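Textile Design Fundamentals
Unit 4 handout: Repeat, scale and the check family
Course notes prepared by Natalie Pearce

4.1 Terms
A repeat is the smallest area of a design that, when tiled, produces the whole cloth. In woven checks it is set by the warp sequence in one direction and the weft sequence in the other. A sett is the written record of that sequence, given as colour and thread count. Where warp and weft use the same sett, the check is balanced.

4.2 Reading a sett
Most setts are symmetrical and are written from one pivot to the next. The pivot stripe is not doubled when the sequence reverses. Students lose marks every year for doubling it, so check your thread count against the loom plan before submitting.

Worked case: the Billach sample has a full repeat of 200 threads. At 8 threads per centimetre the repeat measures 25 cm. A cloth 400 threads wide therefore carries two full repeats, with no allowance for selvedge.

4.3 Woven and printed checks
In a 2/2 twill, the crossing of two colours gives a fine diagonal line and the eye mixes them into a third. A printed check has no such structure. The designer has to draw the mixed areas, usually as hatching, and choose an angle for it. Screen separations are prepared one colour at a time - keep overlaps small and note the print order on each sheet.

4.4 Scale
Small checks read as a single tone at a distance. Large checks hold their grid and should be planned against the size of the surface. Murakami's notes on the Carré range (in the course reader, p. 36) cover matching at seams.
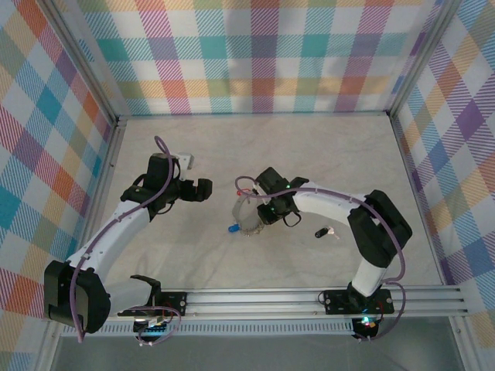 Ground colour is the last variable in this unit. A white ground separates strong hues and lets a wide palette sit together, while a dark ground pulls them toward one another. The plaid on the three walls is a case of the former, with diagonal hatched stripes in teal, orange, pink, purple, yellow, green and blue crossing over white in a large grid. For the tutorial, redraw one of your own checks on both grounds and bring both versions.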